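The Holiday Calendar Is Full, and the Merch Is Still Coming

Every fandom now gets a day. Some get a week. One role-playing game I used to like has somehow claimed a month, and it chose February, when people are too cold and broke to object.

I have been covering entertainment long enough to remember when a franchise anniversary meant a cake in the writers' room and maybe a cable marathon. Now it means a logo, a hashtag, a limited-edition hoodie and an email with the subject line "It's finally here!" I had not been waiting.

The case that got me writing this is Plaveck Day. If you missed it, Plaveck is the space-salvage show that ran for three seasons, got canceled on a cliffhanger, and picked up a second life on streaming. In the pilot, the ship's clock reads 2:19 when everything goes wrong. Fans started posting "2:19" on February 19 as a joke between people who had stayed up too late with the same show. It was small, it was silly, and it cost nothing to take part.

Then the show's owner, Dornard, noticed. Last year there was an official Plaveck Day store. A ship's clock, the size of a dinner plate, went for $219. I admit somebody in pricing had fun with that. A plastic ration tin cost $42 and came with no rations. The press release used the word "community" 14 times, which I know because I went through it with a highlighter.

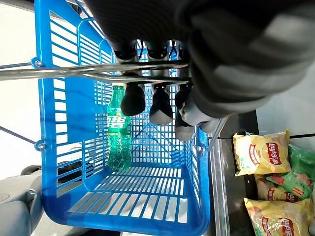
So who gets to decide when a fan holiday becomes official?

The company that owns the trademark, in practice. Fans can pick a date and keep it alive for years, but once there is a registered logo attached, the people with the lawyers decide what goes on the banner and who may sell a T-shirt under it.

That last part matters more than the clocks. For several years a loose group of fans in Hilville rented a hall on the nineteenth and showed the pilot on a bedsheet. They sold patches to cover the rent. After the official store opened, the patches had to go. The screening itself survived under a licensing arrangement that requires the official banner, the official trailer reel, and a table for the official store. The bedsheet has been replaced by a proper screen. The picture is much better. I drove out for it this year and left before the second episode.

Dornard would say, and has said, that the company is only meeting demand. Maybe. The Hilville event drew 900 people this year, far more than the hall ever held in the patch days, and most of them looked happy to me. A good many were wearing the hoodie. I am not going to pretend they were tricked into it.

What bothers me is the way the demand gets described. Once a studio takes over a day, every sale becomes evidence of love for the show, and love for the show becomes evidence that the studio has been a good steward of it. This is the same studio that ended it mid-sentence. There is still no fourth season, no movie, no novel wrapping up the story. You can buy the clock from the ship, but you cannot find out what happened to the crew.

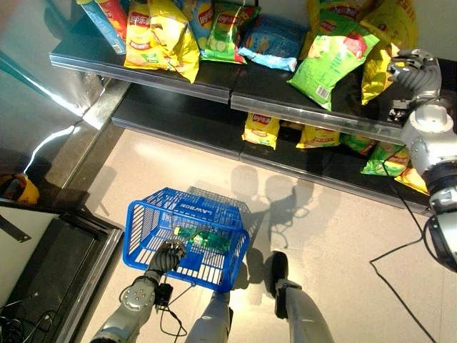 The Snack Tie-In Problem

You can usually tell how far along a fan holiday is by its food. In the early years people bake something lopsided and post a photo of it. Later a recipe makes the rounds. At the end there is a co-branded snack with a code inside the package, and the code gets you a profile badge.

I have nothing against chips. I do have something against the code. It asks for an email address, a birthday and a zip code, and in return I got a drawing of a wrench. The emails arrived for months afterward, several of them for shows I have never watched.

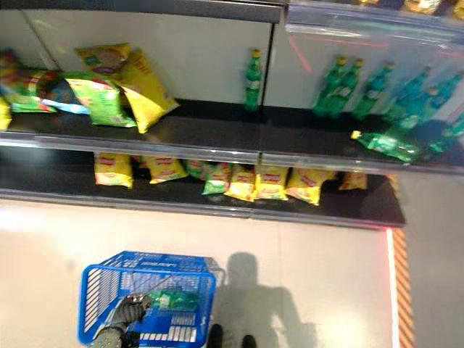 The defenders of all this like to point to Addo, the animated series about a lighthouse that is also a detective. Addo Day started as a marketing idea from the beginning, with no grassroots version to take over, and its fans adore it. They dress up as lamps. The studio puts a new short online every year, free, and the voice cast turns up to read letters.

Fair enough. I watched the last one and laughed twice. But look at what the company gives there: a new piece of the actual show. It may be six minutes long and obviously made on a small budget, but it is a story, and the merchandise sits off to the side where you can ignore it. Plaveck Day has managed to get through two official years without a single new minute of Plaveck.
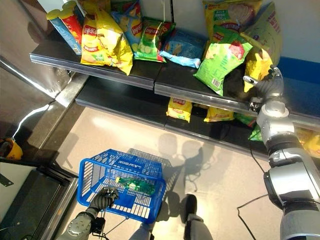
There is a rumor that next year will bring a "special announcement." There was one last year as well, and it was the hoodie in a second color. I'd be glad to be wrong. If it's a real ending, even an audio drama or a comic, I will take back a fair amount of this column and I'll probably buy the stupid tin.

Until then I plan to mark the date the old way, at home, at 2:19 in the morning, with the pilot on and my phone in another room. The store opens at nine.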